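Do you need a decluttering app?

Every February somebody sells me a new way to own less. This year it was Eltora, up to 12 reminders a day to throw things out.
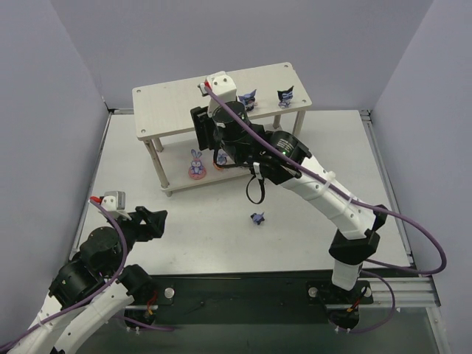 What it did for my shelves

Not much. I kept it three weeks and gave away six mugs – which I'd have done anyway. The figurines stay, whatever the app thinks of them.

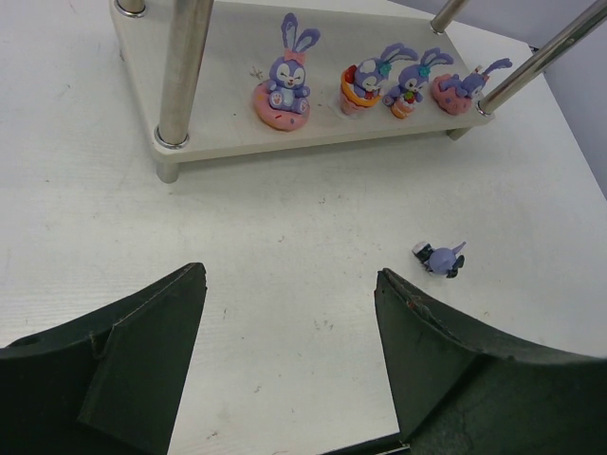
And then it wanted me to pay for the "calm" plan. I'm not convinced a clear table makes anyone calm. I deleted it on a Sunday and kept the mug rack.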